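How to set up a small counter for drying dishes and using a toaster oven

By Ánh Nông
Sep 13, 2023

My kitchen has one usable stretch of counter. The oven, the dish rack and whatever I'm cooking all have to share it. I've rearranged it many times, and this is the order of work I use now. Set aside an afternoon if your cupboards are as full as mine were.

What you need

A tape measure, a long tabletop mat, a dish rack, a box for loose items, two clean towels and a damp cloth.

Step 1. Clear the counter

Take everything off, including the things you think will go back in the same place. Put it on the dining table or the floor. Unplug the toaster oven, let it cool all the way, and empty the crumb tray. Wipe the counter and the wall behind it, then dry both with a towel.

Step 2. Put the mat down

Measure the counter and cut the mat if it's too long. Mine is a Utetti and it curled at both ends for 3 days. Rolling it the other way overnight fixed most of that. Keep the mat clear of the stove, and check the label before you let any hot appliance touch it.

Step 3. Place the oven first

The cord decides where the oven goes. Plug it straight into a wall outlet, leave the gap at the back and sides that the manual asks for, and open the door fully to make sure nothing is in its way. I keep mine at one end so the rest of the length stays in one piece.

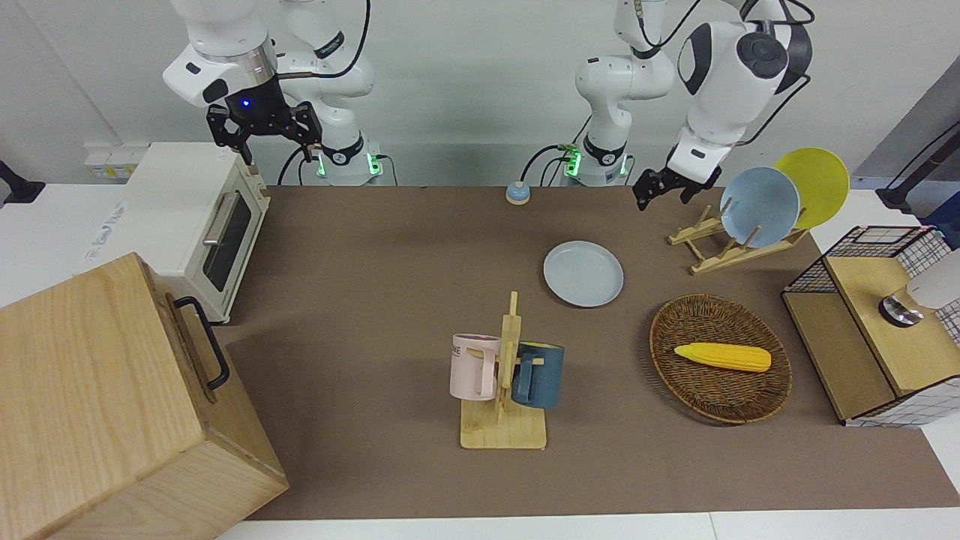

Step 4. Put the dish rack at the other end

Wet plates and a hot oven should be as far apart as the counter allows. Stand plates upright with a slot between them if you have the room. A wooden rack needs to dry out too, so lift it once a day and wipe under it. I rub mine with food-safe mineral oil in April and again in the fall.

Step 5. Sort the loose items

Make two piles, things you used this week and things you didn't. The first pile can stay out. The second goes in a box or a cupboard. A wooden box with a handle is easy to pull out of the way when you need to roll dough. I looked at a Laltness box and a Truno one and bought the cheaper.

Step 6. Cook one meal before you decide

Make something ordinary and notice what you have to move. I moved the box twice before I liked where it was. If you pick the same thing up 4 times during one dinner, find it another spot.

Upkeep

Wipe the mat every night. Lift it once a week and dry underneath, especially near the rack.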